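Nestesstead Natural Health, Brelport clinic
Workplace safety inspection: treatment rooms, dispensary and common areas
Date of inspection: 2018-07-24
Inspected by: Dindo Estrella
Areas covered: reception, waiting area, treatment rooms 1 to 3, dispensary, staff kitchen, rear hallway

Ratings: S = satisfactory, A = action needed, N/A = not applicable. Anything marked A has a comment and goes on the open list at the end.

1. Entrance and reception

1.1 Front walk and ramp clear, no lifted pavers: S
1.2 Door closer working, door does not slam: A
Comment: Closes too fast for anyone with a walker. Needs adjusting at the top arm.
1.3 Mats flat and not curling: S
1.4 Emergency contact list posted and current: A
Comment: List still shows the old after-hours number. Reprint.
1.5 Patient files out of sight from the counter: S

2. Treatment rooms

2.1 Tables stable, height locks hold: S
Comment: Room 2 table creaks on the left side but the lock holds. Tightened the bolts during the inspection.
2.2 Sharps containers mounted, below the fill line: A
Comment: Room 3 is at the line. Swap before the next acupuncture day. Spare containers are on the bottom shelf in the supply cupboard.
2.3 Acupuncture needles single-use, in date: S
Comment: Checked lot 657. Good until September of next year.
2.4 Heat lamps, cords and guards undamaged: A
Comment: Room 1 lamp has a nick in the cord near the plug. Tagged and taken out of use.
2.5 Hand sanitizer and gloves stocked: S
2.6 Linens changed between patients, hamper lidded: S
2.7 Call bell working: S in rooms 1 and 2, A in room 3
Comment: No sound at reception from room 3. Try a new battery first.
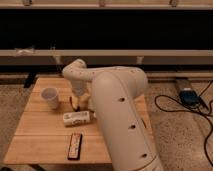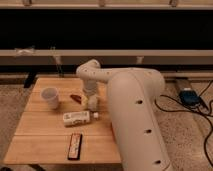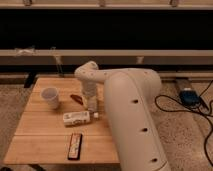 White arm over the wooden table, three views.

3. Dispensary

3.1 Cabinet locked when unattended: S
3.2 Tinctures labelled with name, strength and date opened: A
Comment: 12 bottles checked, most fine. Two have a name and strength but no opening date. Set aside until whoever opened them can confirm. If no one can, discard.
3.3 Stock rotated, oldest to the front: S
3.4 Fridge log complete, temperature in range: A
Comment: Range was fine on the day. Log has gaps on both Saturdays this month. Saturday staff to be reminded.
3.5 No food in the dispensary fridge: S
3.6 Scale levelled and calibration sticker current: S
3.7 Safety data sheets for alcohol and essential oils in the binder: A
Comment: Eze surface cleaner was brought in this spring and has no sheet. Request one from the supplier.
3.8 Alcohol stored away from heat: S

4. Kitchen and rear hallway

4.1 Kettle and microwave cords in good order: S
4.2 Fire extinguisher accessible, gauge in the green: S
Comment: Monthly tag initialled.
4.3 Rear exit clear on both sides: A
Comment: Vetum delivery boxes stacked against the wall beside the door. They leave room to get by, but the hallway is an exit route and has to be kept clear to full width. Moved to the storage room.
4.4 Exit sign lit: S
4.5 First aid kit complete: A
Comment: Short on triangular bandages and burn dressings. Eyewash is in date.
4.6 Washroom grab bars tight: S
4.7 Hot water tank area free of storage: S

5. Records

5.1 Incident log reviewed: S
Comment: One entry since the last inspection, a patient who felt faint after a blood draw. Followed up by phone the next day. No change to procedure.
5.2 First aid certificates current for at least one person per shift: S
5.3 Fire drill held in the last year: A
Comment: Overdue. Pick a morning with light bookings.

Open items
1.2 Adjust front door closer
1.4 Reprint contact list
2.2 Replace room 3 sharps container
2.4 Repair or replace room 1 lamp cord
2.7 Room 3 call bell
3.2 Undated tinctures
3.4 Saturday fridge log
3.7 Data sheet for Eze
4.3 Recheck rear hallway after next delivery
4.5 Restock first aid kit, up to $170 approved
5.3 Schedule fire drill

Initial and date each item on the posted copy when it is done. The next inspection is in September.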